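Washing veg at home: your questions
Last updated 17th November

Do I need a special produce wash?
I doubt it. We get sent a lot of bottles at Wurnedow and most of them smell of lemon and do very little that I can see. A 500 ml bottle goes quickly if you follow the label. Cold tap water and your own hands are where I would start, and where I would probably stop.

What about the Juneo spray?
A reader swears by it. I tried it on apples for a fortnight and couldn't tell which ones had been sprayed. Make of that what you will.

Can I tip the whole shop into the sink at once?
People do, me included, but it isn't my favourite habit. Clean the sink first, properly, with washing-up liquid and a rinse. Take out anything still in a packet. Then do the smooth things (peppers, aubergines, apples) before the leafy or earthy ones, or you'll be rinsing grit off a pepper that had none on it to begin with.

A double sink helps if you have one. Ours gets the lot in the bigger side, aubergines, pak choi, a radish with its leaves still on, and the narrower side is where I'd rinse.
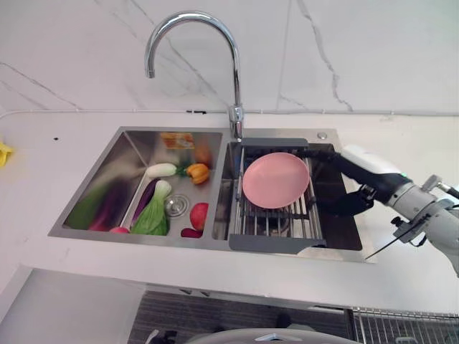
Should I soak pak choi?
Pull the stalks apart first. Soaking a whole head is mostly for show, as the dirt sits down at the base. Four minutes in a bowl, swish, lift out — don't pour, or it all goes back on.

Does vinegar kill everything?
No, and I'd be wary of anyone who says so. Carmela Bianchini wrote in from Prunport to say her family has always used it. Fine, but rinse afterwards or your salad will taste of chip shop.

Do I wash things I'm going to peel?
Yes. The knife goes through the skin and into the rest.

Is it worth washing it all the day I buy it?
Only if you dry it well. Damp leaves in a bag go slimy, whatever the Leone storage boxes promise on the lid. I wash as I cook.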